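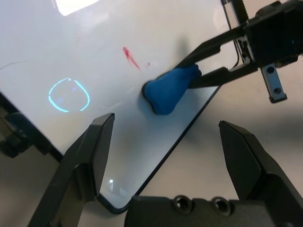

Amundsen, June

Kolto Two-Arm Recording Bench

The Kolto is a tabletop bench for recording examples of two-handed work. A person drives both arms, the bench stores what the arms did and what the cameras saw, and the result is a set of episodes that can go straight into training. It is sold as a complete station or as a kit for labs that already have arms and only need the grippers, the wrist cameras and the recording software.

Most of our customers come to us after trying to collect data with one arm and a fixed overhead camera. That works for picking up blocks. It works less well for soft material, where one hand has to hold while the other pulls, and where the fingers hide the thing they are working on. Modeling clay is the material we use for our own acceptance runs. It never has the same shape twice, so the operator has to look at each piece and decide where to take hold.

What is recorded

Each episode holds the joint positions of both arms, the opening of both grippers, the operator's commands and the video from every camera. All streams share one clock. Cameras run at 60 frames per second by default and can be set lower if disk space matters more to you than smooth motion. Arm data is logged at 500 samples per second.

A text label goes with each episode. The operator picks it from a list before starting, or types a new one. Episodes can be marked good, bad or unsure with the foot pedal, and nothing is deleted until someone confirms it in the review screen. We suggest keeping the bad ones. Several customers train a separate model on them to spot a failed grasp.

Grippers

The standard Kolto gripper has two black fingers and opens wide enough for most things you would pick up with one hand. Fingers are held by two screws each and can be changed without removing the gripper from the arm. Closing force is set in software, with a soft setting for clay, foam and dough.

The wrist camera sits behind the fingers and looks along them, so the fingertips stay in view at all times.
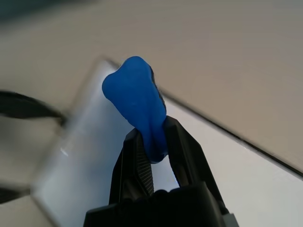 Pinch grasps on soft pieces are where this view earns its place. The operator can judge how far the material is giving and stop closing in time, and the model later learns from the same view the operator had. The camera is fixed focus, set for the fingertips. Things farther off will be soft, and on shiny work surfaces you should expect some glare from ceiling lights. The review screen can flag episodes where glare covers more of the picture than you allow.

Operator stations

Two ways of driving the arms are supported:

Leader arms – a pair of light arms with the same joint layout as the working pair. Recommended for new operators.
Vorko hand controllers – smaller and cheaper, but they take longer to learn and give no feel for the joint limits.

You can switch between them in the settings, but do not mix them within one data set. The motions come out different enough to matter.

Software

The bench runs Furemon, our recording and review program. It handles calibration, episode capture, labeling and export. The current release lists 31 ready-made task templates, each with a start position, a label list and a reset note for the operator. Soft material has its own group, with pressing, pulling apart, rolling and handing over from one gripper to the other. You can copy a template and change it.

Furemon is included with the complete station. Kit buyers need one license per bench.

In the box

Two arms with grippers and wrist cameras (complete station only)
Leader arms or Vorko controllers
Foot pedal
Recording computer (complete station only)
Cable set and table clamps
Calibration board

The table is not included. Use one that does not flex when you lean on it. The complete station ships on a pallet with a total weight of 81 kg, and two people should unpack it.

Spare fingers and finger pads are listed on the parts page. Clay leaves a film on the pads, so wipe them between sessions with a damp cloth and let them dry before recording again. Do not use solvent on the camera cover.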